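Do Our Lab Rules for Demo Recording Hold Up?
Project report, Piltska arm group, May

We were asked to check whether the Griveo rule sheet makes paper handling runs safer and the data cleaner. I went in doubtful and still am.

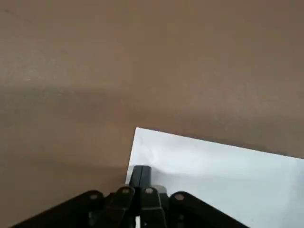 What the rules say

The sheet has nine rules. Rule 2 says the fingers must be closed before they get near the table. Rule 5 says every run needs a fixed start pose. Rule 7 says a run with a bad start must be thrown out, but never says what "bad" means.

What we did

We went through 896 logged runs and marked each one against the sheet. Two of us then marked the same 200 runs separately. We disagreed on 46 of them, nearly all under Rule 7.

What we think

Rule 2 is easy to check from the wrist camera, so people follow it. Rule 5 is harder — the Marnix controller logs joint angles, but the sheet gives no tolerance. The Bensaid checklist we were told to copy has the same hole.

A rule that two students can't apply the same way is a suggestion. We would rewrite 5 and 7 with numbers in them before adding a tenth. We did not test whether following the sheet prevents damage, and the sheet's claim that it does has no source.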